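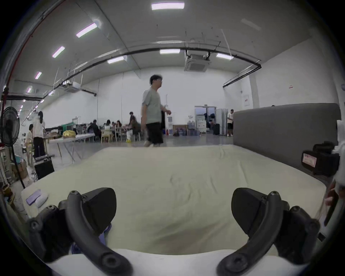 Cabin and deck crew wanted for the Simanjuntak

Do you like ships, early mornings and the smell of diesel and coffee? Brolero Ferries is looking for 4 seasonal crew members to join the Simanjuntak on the overnight run between Asteck and Omance, starting in March.

She carries up to 400 passengers plus cars, and she's a lovely old ship to work on (ask anyone who has stood on her aft deck when the islands come into view!). Two of the jobs are in the cabins, making up beds and getting everything ready before boarding at 10 p.m. The other two are on the car deck, helping drivers park and handling lines in port.

You don't need sea experience for the cabin jobs. For the car deck we'd like you to have done at least one season on a ferry or workboat, and you'll need a current basic safety certificate. Everyone has to pass a medical, and we pay for it.

Crew work 10 days on and 11 days off, with a shared cabin and all meals on board. The galley does a very good fish stew.

To apply, send us a page about yourself and tell us which job you want, or drop it off at the Brolero ticket office on the Asteck quay. Come by before the evening sailing and we'll happily show you around the ship!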